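Family Craft and Pizza Afternoon: Safety Checklist with Comments
Venue: Stomley Community Hall and outdoor court
Date of check: 23/11/2023
Checked by: Nosipho Xaba
Second check: Kagiso Masilela
Families booked: 21

Mark each item Yes, No or N/A. Write a comment for every No.

KITCHEN

1. Oven door closes fully and seal is sound. Yes
2. Oven gloves available, no holes or thin patches. No
Comment: One pair has a split thumb. Thrown away. Kagiso to bring 2 pairs from home.
3. Pizza cutters and knives kept in the high drawer. Yes
4. Children's dough table set well away from the oven. Yes
Comment: Tape line put down on the floor. Adults only past the line.
5. Allergy list printed and on the fridge. No
Comment: Three families have not sent their forms back. Nosipho is ringing them. Keep the nut-free toppings in their own tubs with their own spoons.
6. Fire blanket in place and in date. Yes

CRAFT TABLES

7. Scissors are round-ended for the under-sevens. Yes
8. Glue guns used by adults only, on the side bench near the socket. Yes
Comment: Low-heat type. Unplug when the adult leaves the bench, even for a minute.
9. Beads and small buttons kept off the toddler mat. No
Comment: The bead box has no lid. Moved to the top shelf for now. Drelero have lids to fit, ordered.
10. Paint and glue labels read and found suitable for children. Yes
11. Leads taped down or run along the wall. Yes

OUTDOOR COURT AND SHELTER

12. Court walked end to end for glass, stones and dog mess. Yes
13. Weather forecast checked on the morning. To do on the day
Comment: If the wind picks up the shelter comes down and games move into the hall. Nosipho decides.
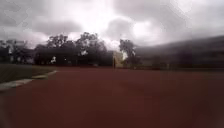

Court surface and cloud cover.

14. Baltotent shelter pegged or weighted at every leg. No
Comment: Pegs are no good on the court. Use the water weights and fill them before the roof goes on. One weight has a slow leak at the cap, so put it to one side and use the spare.
15. Side gate to Venter Lane shut and latched. Yes
Comment: The latch is stiff and small children can't work it, but it does bounce open if slammed. Ask parents to close it by hand.
16. Skipping ropes and beanbags put away before food is served. N/A until the day

FIRST AID AND EXITS

17. First aid box full. No
Comment: Short of blue plasters and burn gel. Both on the shopping list.
18. Both fire exits clear. Yes
Comment: Stacked chairs had crept in front of the rear door. Moved to the store.
19. Sign-in sheet by the front door, with a phone number for each family. Yes
20. Total people in the hall kept under the limit on the notice. Yes

Items marked No to be looked at again 30 minutes before doors open. The next full check is due in January, before the pancake session.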